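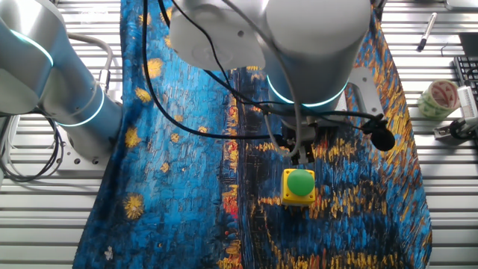

Norkitz planner: your questions answered

We get a lovely lot of mail about our button-press software, so the replies are gathered on one page (and do write if yours isn't covered!).

Does Norkitz need a plain background?

No, and we'd rather you didn't give it one. Our bench has a Van Gogh-style night cloth on it, all swirly blue and gold, and the detector has to find a button among the painted stars.
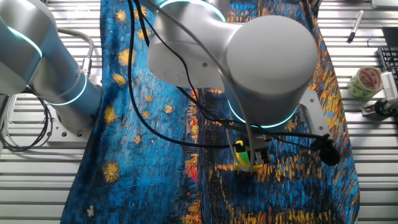
Erlinda Sison
Perception and Planning Lead, Momau

Colour alone won't get you far on a cloth like that, as you can imagine, so Doria, our detector, looks for the shape of the housing first and only then asks what colour the button is. I'd suggest 500 labelled stills to begin with, and please rumple the cloth between them.

Can it tell two green buttons apart?

Yes, as long as you name them by housing as well as colour. "Green on white" and "green on yellow" are separate targets in the config file, and size can be added if you like.

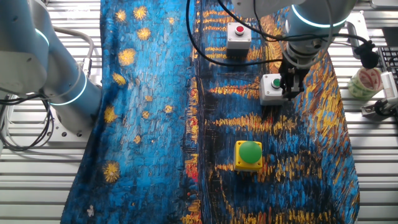
You'll also want to set the approach height for each target, as a big domed button needs a good deal more clearance than a small one. The default is 42 mm, and I'm fond of it, but do try your own.

Will my old Innes plans still load?

They will, if they were saved after build 754. Anything older goes through the converter, which takes up to 100 plans at a time. 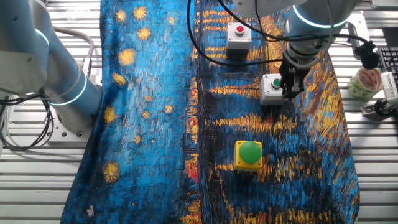 When is the next release?

We're aiming for December, with a kinder calibration screen and proper undo at last.

Page updated 10/2/19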